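Diststead Dish Library: Your Questions Answered
Everything we get asked about borrowing plates, cups and bowls for your party, in one place.

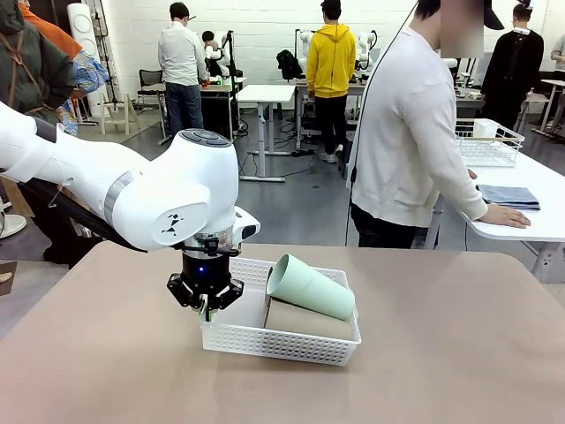 BORROWING AND RETURNS

What is the dish library?
We lend out reusable tableware to anyone in Diststead who is having people over and would like to skip the throwaway kind. Birthdays, block parties, memorial lunches, a graduation in June - we have been part of all of them, and we love hearing how they went!

How much can I borrow?
Our shelves hold 570 pieces altogether, and you are welcome to as many as are free on your date. If you're feeding a big crowd, please write to us early, as the summer weekends fill up fast and we do hate turning people down.

What does it cost?
Borrowing is free for households. We ask for a $15 deposit, which you get back when everything comes home. Clubs and businesses pay the same deposit plus a small fee, and the request form will show you the amount before you send it.

When can I pick up?
Fridays, from 4 in the afternoon until we close at 7, at the side door of the Prarnent building. The front door is locked by then, so do walk past it and follow the path (it's a bit overgrown, but you are going the right way).

How long may I keep things?
Five days is our usual loan. If your party gets rained out or somebody comes down with a cold, just send us a note and we'll move the dates if the next borrower can spare them.

WASHING AND BREAKAGES

Do I have to wash everything?
A good rinse and scrape is plenty. We run every piece through our own machine before it goes out again, so please don't stay up until midnight at the sink on our account.

Can the plastic cups go in the microwave?
We'd rather you didn't. They are meant for cold drinks, and a few have come back to us in very odd shapes. For coffee or soup, ask for the stoneware mugs.

What if something breaks or goes missing?
Please tell us, and don't feel bad about it. The first broken piece is on us, and after that we take a little from the deposit. If you find one of our forks in your drawer a year later, we still want it back.

Do you take donations?
Yes, for full sets of plates and bowls. We have all the wine glasses we can store for now.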